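Section 4: Recording With the Hand-Held Grippers (House Rules and Good Practice)

If you've made it through Sections 1 to 3, your pair of Padon grippers is charged, calibrated and paired, and you're itching to pick something up. Good! Give me a few more minutes first. I'm Nilmini Bepari, I look after the recording side at Cernamel, and I've watched enough sessions go in the bin to have opinions about how they should be run.

Everything here applies to recording in real kitchens and homes. If you're on the bench rig, skip to Section 6.

4.1 Before you touch the trigger

1. Read the task card all the way through. Then read it again out loud. (Gerd Hagedorn made me do this in my first month and I felt silly, and I still do it.)

2. Check that the person whose home it is has signed the consent sheet, and that it covers the room you're standing in. A sheet for the living room doesn't cover the kitchen.

3. Turn off the stove, the oven and anything else that heats up. Knobs at zero, and look at them yourself. A gripper arm swinging back can nudge a knob without you feeling it.

4. Put away letters, pill bottles, bank cards, school notices and anything with a name or address on it. Ordinary groceries and kitchen stuff can stay where they are.

5. Cover mirrors. Windows are fine in daylight, but pull the blind after dark or you'll record your own face in the glass.

6. Wipe the finger pads with a barely damp cloth and let them dry. No alcohol on the ridged pads, please. It dries out the rubber and they start to slip.

Note: Don't tidy beyond step 4. I know it's tempting when a stranger's going to look at the footage! But a home that's been cleared down to bare counters is no use to us, and the reviewers can tell.

4.2 Setting up the work area

1. Pick a surface between hip and elbow height. Any lower and you'll be stooping inside ten minutes.

2. Lay a cloth down if the surface is shiny or if the items could scratch it. Use whatever cloth the household has. Patterned is allowed, wrinkles are allowed. Please don't iron it for our sake.

3. Place the items listed on the card, plus whatever extras it asks for. Items may touch, and they may overlap. If the card says "mixed," at least one item should be partly under another.

4. Stand where you'll work and reach to each corner with both grippers closed. If either one knocks something, move the thing or move yourself.

5. Keep a clear patch between you and the table edge so you can lower both grippers at any time.

CAUTION: Keep the grippers away from a filled sink. They are splash resistant on the outside only, and the pivot pins let water straight into the linkage. If one gets dunked, power it off, leave it off, and ring me. Don't put it in rice. We have tried rice.

CAUTION: Pinch point. The linkage arms on both jaws close toward the middle when you squeeze, and the gap behind the pads is just wide enough for a fingertip. Long sleeves, lanyards and loose hair go up or back before you start.

4.3 Making a recording

1. Hold both grippers open and still for a slow count of two. This gives the software a clean start.

2. Approach the first item with the jaws wider than it needs. For anything round, such as a lid or a bowl, line the pads up on opposite sides and come in level.

3. Squeeze until the pads meet the item, then a touch more. You're after a firm hold. If thin plastic bows, ease off.

4. Lift, move and place at the speed you'd use if you were thinking about something else. This is the rule people struggle with most. Everyone slows right down when they know they're being recorded, and then the robot learns to move like it's carrying a wedding cake.

5. Open fully before you back away. Half-open jaws catch rims.

6. If you fumble, carry on. Pick it up again the way you naturally would. Mistakes that get fixed are worth keeping, and our review sheet has a box for them. Only stop if something breaks, someone walks in, or you're about to hurt yourself.

7. Finish with both grippers open and still, same slow count of two, and release the trigger.

Note on two-handed work: the second gripper should be doing something or waiting at the side. Don't let it hover over the item you're reaching for, as it blocks the view and you'll wonder later why the take was flagged. Hui-mei Choi rests hers just off to the left between moves and her takes almost never come back.

4.4 Reach and approach, on a mixed surface

Flat items tucked under round ones cause more rejected takes than anything else on the cards, so let's go slowly on this one.

1. Decide which item is on top and take that one first, unless the card says otherwise.

2. Check where each pad will land before you squeeze. A pad sitting over the lower item can drag it along when you lift.

3. If a pad is over the lower item, you've got two choices: turn your wrist until both pads are clear, or come in a little higher on the rim. Either is fine. Pressing down to make it fit isn't.

4. Close, pause for a heartbeat, lift straight up a little, and only then move sideways.

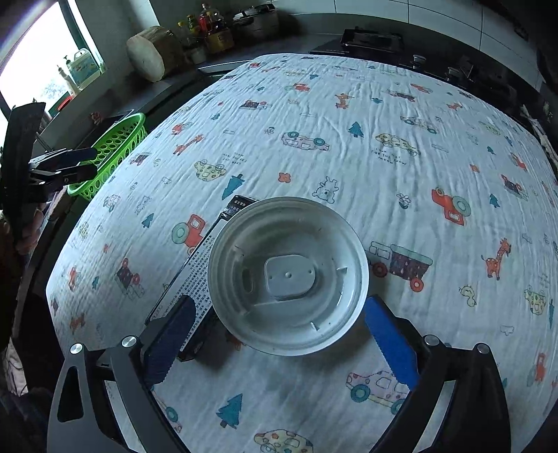

Figure 4-2. Jaws open on either side of a round plastic piece, with a long box partly underneath. Note the left pad overlapping the box (see step 2).

5. If the lower item shifts anyway, leave it where it lands. No straightening up with your bare hand in the middle of a take.

Note: Printed cloths are a good test of whether you're watching the item or the background. Look at the rim and nothing else as you close.

4.5 Limits on your time

I'm strict about these, and Digby Kerslake in safety is stricter.

Longest single stretch with grippers in hand: 28 minutes. Then put them down, both of them, and shake your arms out.

Most takes in one session: 50. Yes, even if you're on a roll. The late ones get sloppy and you can't feel it happening.

Stop for the day if your thumb tingles or your grip feels weak. Tell us. You'll be paid for the whole session, and we'd much rather know.

4.6 After the session

1. Power off both grippers before you set them in the case, jaws closed, pads facing in.

2. Put the household's things back where you found them. Take a quick phone picture before you start if your memory's like mine, show it to the householder, and delete it before you leave.

3. Fill in the session sheet while you're still in the room. Write down anything odd: a pad that squeaked, a jaw that felt stiff, a cat.

4. Upload over the household's connection only if they've said yes in writing. Otherwise take the card back to the Brirwood office and use the dock there.

5. If the householder asks you to delete something, delete the whole take, right then, with them watching. Don't argue the point and don't promise to trim it later. Anel Radebe handles withdrawals that come in afterward, and the form is in the front pocket of the case.

Error 93 during upload means the left and right recordings don't match in length, usually from releasing one trigger before the other. Try the upload once more. If it comes back, set the take aside, note its number on the sheet and go on to the next one.

Pad replacement and jaw tension are in Section 5.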